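Zavine Tomato Fair Returns With New Rules, Following the Events of Last Year

August 22, 2022
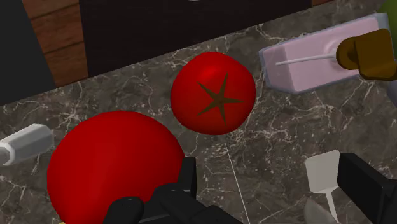 One Fair, Two Days, 89 Growers

ZAVINE – The Zavine Tomato Fair will open its gates again next month, with 89 growers entered and a rule book that has gone from one page to 30. The organizers would like it known that every added page was earned.

The fair, sponsored for the third time by garden supply company Dranimeck, is open to anyone who grows tomatoes within the county line. Last summer "within the county line" was left to the conscience of the entrant. This year it is defined on page 2, with a map.

"We used to have a single rule, and it was 'bring tomatoes,'" said fair director Costel Preda. "Then a man brought ketchup and wanted to know why he hadn't placed."

Ketchup now has its own table. Entries must be in plain glass jars, and anything still carrying the marks of a peeled-off store label will be returned to its maker with the organizers' regards.

What Has Changed in the Judging

The Heaviest Tomato class will be weighed on a new scale on loan from Wunditz Hardware, replacing the bathroom scale that served the fair for many years and flattered everyone equally. Entrants may watch the weighing from behind the rope. They may not lean on the table, and pages 11 through 14 go into some detail on what counts as leaning.

Best Flavor will again be tasted blind. Growers are asked not to stand near the judges and hum, cough, or say "oh, that's a good one" to a companion.

The Ugliest Tomato class, which drew more entries last July than all the others put together, has been split into 2 divisions, Natural and Assisted. Googly eyes go in Assisted. The Zamfir Cup, given each year to the best overall display, will be presented by last year's winner, who has been reminded in writing to bring it back.

A new class for growers under 12 asks for one tomato and one sentence about it. Parents are welcome to drive.

Also on the Grounds

Visitors will find a seedling swap, a sauce kitchen run by the Zavine Cooking Club, and a talk titled "Blossom End Rot and You," which was standing room only last year and has been moved to the big tent. The talk will include time for questions. Speeches with a question mark at the end will be taken after lunch, if there is an after lunch.

The tomato toss will not return. Refunds for last year's dry cleaning have been paid, and Mr. Preda has asked that people stop mailing him receipts.

Tickets and Entries

Admission is $3 at the gate and free for children under 12. Entry forms are available at the Dranimeck store on Mill Street and at the Zavine library. Growers should bring their tomatoes to the main tent before 9 a.m. on the first day of the fair. Late entries will be admired but not judged.

About the Zavine Tomato Fair

The Zavine Tomato Fair is a nonprofit event run by people who planted too many tomatoes. Proceeds go to the upkeep of the community garden, including the fence, which will be repaired this fall.

Press Contact

Costel Preda, Fair Director
Zavine Tomato Fair Office, Zavine Town Hall
Calls are returned in the evening, after watering.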